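Teaching by hand: are we getting anywhere?

Keir Carnegie came back from Partington keen on hand-guided demonstrations, and I said I'd write up my doubts for the October issue. So these are my doubts.

The pitch from Nalteo is that anyone on the floor can teach the arm. You take hold of the gripper, do the job a few times, and the software works out the rest. No programmer, no downtime to speak of. For rigid parts in a fixed tray I'm prepared to believe it. Our work at Henthorpe is soft goods, though, and soft goods don't sit in the same shape two times running. A person showing the job corrects their grip without thinking, and I'm yet to see a good answer on how much of that correction survives in the recording.

Manaia Ruddock reckons remote control gets around this, as the operator has only the gripper's own view to go on and can't cheat by feel. Fair point. It's also slow, and two operators will teach you two different habits. I asked which one the model ends up favouring and got a shrug.

I'd like to see failure rates on fabric before we spend a dollar. A nice demo reel won't do it. Pink and cream fabric against the black finger pads, from the wrist camera:

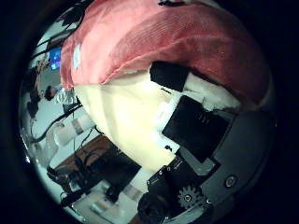
Training room bookings

Shona Faulkner has the list for the remote control sessions. Put your name down with her if you want a turn, sceptics included.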